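Home | Fixtures | Tables | Threads | Archive

Print this thread | E-mail this thread

1/ Drundholm's line-out numbers from February are worth a closer look. They lost more than 40 per cent of their own throws inside the opposition 22, and the cause is mostly at the front of the line.

2/ Grakis calls a 6-man line-out by default. With 3 jumpers available that should leave the defence guessing. It doesn't, as the front pod goes up on nearly every throw once they are within kicking distance of the corner.

3/ Opponents have read it. Trinda put their tallest lock opposite the front pod and left the tail uncovered all afternoon. Drundholm threw to the tail once in the first half, won it clean, and went straight back to the front.

4/ Timing is the second fault. The hooker releases before the lifters have locked out, so the jumper meets the ball on the way up. A half-second delay would fix most of these.

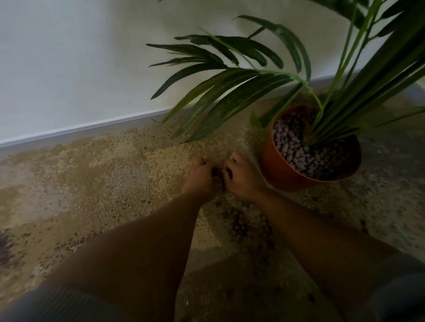 Niamh Ó Súilleabháin replies that the throw isn't early at all, the lift is late: Honkanen takes an extra step before he sets his feet, and the hooker is working to the agreed count.

5/ Fair point, and I have been back through the second half with that in mind. The extra step is there on the wet side of the pitch. On the other touchline he sets properly and the throw is still ahead of the jump. Both faults exist.

6/ The maul is a separate matter. When they do win clean ball, the drive is sound. Body height is good and the ball gets to the back quickly. That is why they keep going to the corner and turning down the three points.

7/ What I would change for the next match: a shortened line-out in the 22, middle pod as first option, tail as second. Keep the front as a decoy until the opposing lock moves off it.

8/ Scrum notes to follow in a separate thread this evening. The loose-head side needs its own post.

Previous thread | Next thread | Back to top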